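Minutes, outdoor concert planning group, 8/6/18

Present: Pushpa Saxena (chair), the Sekholm parks liaison, the booking agent for Bronetti, two from the food side, minutes taken by the secretary.
Apologies: sound contractor (second meeting running).

## 1. Minutes of the May meeting

Accepted with one correction. The line "parking is resolved" was struck out. Parking was discussed in May. It was not resolved then and it isn't now.

## 2. Headliner

The agent reported that Srivastava is "very close" to signing for the Saturday-style late slot, meaning the long set after dark. The chair pointed out that the same words were used in May. The agent said there is now a draft contract. The chair asked to see it. The agent does not have it with him.

Agreed that the name stays off the poster until a signed copy is in the folder. The agent objected that ticket sales will suffer. Noted.

Bronetti are confirmed as the opening band and have asked for a longer set. The liaison asked whether anyone had heard them play for a full hour. No one had. They keep the slot they were given.

## 3. Tickets

Sales so far stand at 240. The agent called this a strong start. The chair asked how many of those were comps and was told 16, plus the ones held back for the radio giveaway, which the radio station has yet to confirm in writing.

The agent proposed a "VIP lawn" in front of the stage at a higher price. Questions from the group:

- What does the VIP get that the lawn doesn't? (A wristband and a separate entrance.)
- Where does the separate entrance go? (To the same lawn.)
- Who stands at it? (To be decided.)

Proposal held over. The chair would like it to come back with a drawing or not at all.

## 4. Stage and sound

Plereck have quoted for the stage, the roof and the side screens. The quote leaves out delivery, which the secretary had to find on page 7. Asked whether the lower price from May still stood, Plereck's reply was that it had been "an indication."

Sound cutoff remains as the permit has it. The agent believes the parks office will be flexible on the night. The liaison, who works for the parks office, said it will not.

## 5. Food and backstage catering

The food side want to cook for the bands in the hall kitchen and skip the outside caterer. Estimated saving is over 200 dollars. The chair doubts it, given that last year's saving was spent on paper plates and ice. They will bring a full list of costs before any money moves. Bronetti's rider asks for hot food before the set and toast after it, and the group saw no reason to argue with toast.
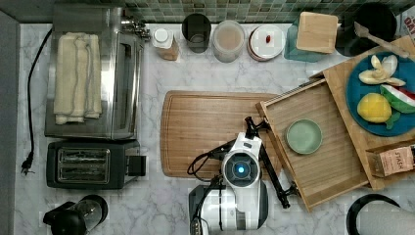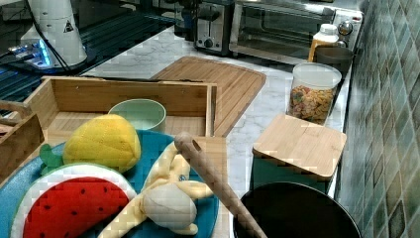
Toaster oven on the marble counter, in both pictures.

## 6. Weather plan

There isn't one. The agent said it never rains that week. The secretary remembers otherwise. The liaison will ask what the hall costs as a fallback and how many people it is allowed to hold.

## 7. Actions

- Agent: signed Srivastava contract, or a straight answer that there won't be one
- Agent: radio giveaway in writing
- Secretary: ask Plereck for one price with delivery in it
- Food side: full cost list
- Liaison: hall hire and capacity
- Chair: call the sound contractor and find out if we still have one

Next meeting when the contract arrives or in two weeks, whichever is sooner. The chair expects it will be two weeks.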